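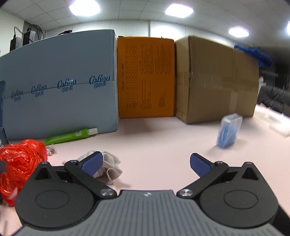
Can a machine tidy up after you yet? Not in any house I've been in, and I have been asking for years.

I get a fair bit of post from people who think I'm being a misery about this. Borghild Torvik wrote in December to tell me the Plornico arm at her work in Prustside now clears a packing bench by itself. So I went and watched it. It cleared the bench. It had 28 boxes, all the same size, set out by a lad who then stood next to it for the whole run with his hand near the stop button. He could have done the lot before his tea went cold.

My kitchen table isn't like that. A cloth has no proper shape until you pick it up, and then it has a different one. Plastic bags are worse. Keys slide, tubes roll, and a cardboard box that was square last week has gone soft at the top. I can sort that mess while talking on the phone. Deltari says its machine will manage 100 household jobs, but the list counts "lift cup" and "put down cup" as two.

What I'd want to see is a table they haven't laid out themselves, 30 minutes, no lad. If it folds one cloth and puts it somewhere sensible I'll say so on here. Zapata have promised me a visit and then moved it twice.

In the meantime I've still got the dishes to do.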